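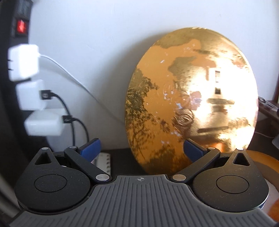
4. Nombres de color en los inventarios

Figura 2. Azul, negro y gris oscuro en piezas contiguas.

El corpus de Flonside reúne 2554 fichas de inventario, redactadas en español por personas que trabajan en almacenes de objetos usados. Cada ficha contiene un campo libre llamado "aspecto", y es en este campo donde aparecen casi todos los términos cromáticos que analizamos. No se dio a los redactores ninguna lista de colores. En consecuencia, las fichas muestran una variación que no se encuentra en los catálogos comerciales, donde el nombre del color suele venir decidido por el fabricante.

La primera observación se refiere a la posición del adjetivo. Cuando la ficha nombra un solo color, este sigue casi siempre al sustantivo principal ("silla verde", "caja roja"). Cuando nombra varios, el redactor tiene que decidir si el color pertenece al objeto entero o a una de sus partes, y las dos soluciones conviven a veces en la misma ficha. Para un conjunto como el de la Figura 2, con carcasas negras, almohadillas azules y una placa acanalada de color gris oscuro, son posibles una descripción global ("negro con azul") y una descripción por partes. La descripción global es más frecuente en las fichas del almacén de Cairns; la descripción por partes predomina en Hastholm. Atribuimos esta diferencia a la costumbre de cada lugar, pues los objetos registrados en ambos son de tipos muy parecidos.

La segunda observación concierne a los términos básicos frente a los no básicos. Entendemos por término básico una palabra simple, de uso general, cuyo significado no queda incluido en el de otro color. Según este criterio, "azul" y "gris" son básicos, mientras que "celeste" y "plomo" requieren una discusión. El caso de "celeste" es conocido: en algunas variedades del español funciona como categoría propia, y en otras se entiende como una clase de azul. En nuestro corpus lo emplean solo los redactores que escriben también "bordó" o "marrón claro" sin vacilación - es decir, los que poseen en general un repertorio más amplio. No hemos podido comprobar si este repertorio depende de la procedencia geográfica, ya que las fichas no registran este dato.

Los modificadores de claridad merecen un comentario aparte. "Oscuro" se combina con casi todos los términos básicos, pero su frecuencia con "gris" es notable. En cambio, "negro claro" no aparece nunca, y en su lugar encontramos "negro gastado", "casi negro" y "gris muy oscuro". La frontera entre el gris oscuro y el negro parece ser, por tanto, la más inestable de todo el sistema. En las fichas revisadas por dos redactores, es también la que produce más correcciones.

Para examinar esta frontera con más detalle se pidió a 8 redactores que volvieran a describir una parte de los objetos, sin consultar la ficha anterior. La codificación se hizo con el programa Skunutano, que conserva la forma escrita original y permite agrupar después las variantes ortográficas. Se aceptaron como coincidentes las descripciones con el mismo término básico, aunque cambiara el modificador. Con este criterio el acuerdo es alto para el azul y el rojo, menor para el verde, y claramente más bajo en la zona que acabamos de mencionar.

Queda una cuestión de orden terminológico. La norma interna de Hastholm recomienda nombrar primero el color que ocupa más superficie, pero los redactores tienden a nombrar primero el más llamativo. Esta tendencia se mantiene incluso en las fichas posteriores a la norma. En la sección siguiente comparamos ambos órdenes y proponemos una forma de anotarlos que no obligue a modificar las fichas ya existentes.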